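Bezerra gap

The Bezerra gap is the difference between how people rate their own finances in a survey and how they rate the finances of everyone else. In most surveys where it has been looked for, respondents say that they themselves are getting by and that the local economy is in ruins. The two statements are usually made by the same person within a minute of each other, with no sign of strain.

The name comes from the Bezerra questionnaire, first used in the port town of Bretside in a winter of ferry cancellations and short-time work at the docks. The gap itself is older than the questionnaire, and probably older than Bretside.

Origins

The questionnaire was drawn up to find out whether residents approved of the harbor restrictions then in force. They did, by a wide margin. Two questions about money had been added near the end to fill out the second page, and it was these that caused the trouble. A large share of respondents described their own household as "comfortable" or "managing," then described the town's prospects as "poor" or "very poor." Taken together, the answers depicted a prosperous population living in a destitute place.

The first reading was that the data had been entered wrong. The sheets were typed in again, and the result moved by less than a percentage point.
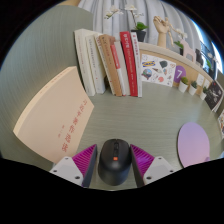
A second reading held that residents were being polite about themselves and frank about everyone else. This was tested the following December by moving the question about the town ahead of the one about the household. The gap narrowed, and a good many people who had just described the local economy as hopeless went on to admit that they too were a bit worried. Order has been rotated at random ever since, to the annoyance of anyone hoping for a simple chart.

Measurement

Both questions are answered on a five-step scale running from "very poor" to "very good." Each respondent's rating of the wider economy is subtracted from the rating of the household. A positive score means the person thinks they are doing better than their surroundings. A negative score means the reverse, and is rare enough that early coders flagged it as a mistake.

The standard form of the survey uses 2000 respondents. The Bretside original had 197, a number chosen by the simple method of running out of forms. Results from the two sizes are often printed side by side as though they were equally firm – a habit the methods literature has complained about at length and without effect.

"Wider economy" can mean the street, the town, the region or the country. The gap tends to grow with distance. People are fairly generous about their street, doubtful about their town, and ready to believe almost anything about the next region over.

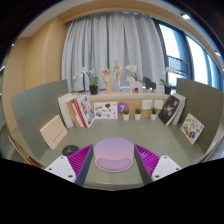
Daiane Tavares has argued that distance is the whole story: people know their own bank balance, guess at their neighbor's, and get the rest from headlines. On this view the gap measures how much of the economy a person has to take on trust, and calling it pessimism is unfair to the respondents.

Explanations

Tavares's account is the one most often cited, partly because it is short. A rival explanation says that people adjust to their own hardships and so stop reporting them, while the hardships of others stay fresh. Someone who has given up the car, the holiday and the good coffee may still tick "managing," on the grounds that they are.

A third school puts it down to pride. It has trouble explaining why the gap survives in anonymous online surveys, where there is no one to be proud in front of. Supporters reply that people can be proud in front of a web form, and follow-up interviews in Plarkport did turn up respondents who said they had wanted the survey to think well of them.

Attempts to find the gap in older material have been less happy. A set of household diaries kept in Lelley from 1920 was coded for the purpose, but the diarists wrote mainly about the weather and the price of boots. The coders disagreed over whether a complaint about boots was personal or general, and the work was dropped.

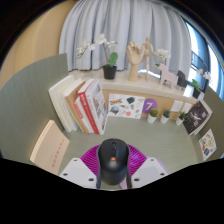
Use in policy

The gap is popular with local governments, since it can be quoted in either direction. An administration wishing to sound reassuring cites the household figure. Its opponents cite the other one. Both are accurate, and debates in Bretside have on occasion been conducted entirely out of table 2 of the same report.

More careful users watch for change over time. A gap that shrinks because views of the town have improved is taken as good news. A gap that shrinks because households have begun to mark themselves down is not, although on the usual graph the two look exactly alike. Current guidance asks authors to print both lines as well as the difference. Compliance is patchy.

Criticism

The main objection is that the two questions do not measure the same kind of thing. A household rating is a report and a rating of the economy is an opinion, and subtracting one from the other produces a number with a decimal point and an uncertain meaning. 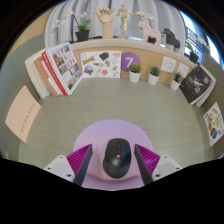

Valentin Wallner called the practice "taking a thermometer reading away from a weather forecast," and proposed publishing the answers separately under their own headings. Bożena Duda replied that forecasts and thermometers are compared every day, and that the comparison is how forecasters find out they were wrong.

A smaller dispute concerns the word "managing," which some respondents take as praise and others as a cry for help. Replacing it with "neither good nor poor" made the answers tidier and the interviews longer, as people wanted to know which. The Plarkport version of the survey kept "managing." The Bretside version prints both, with a footnote.

See also

Question order effects
Consumer sentiment
Short-time work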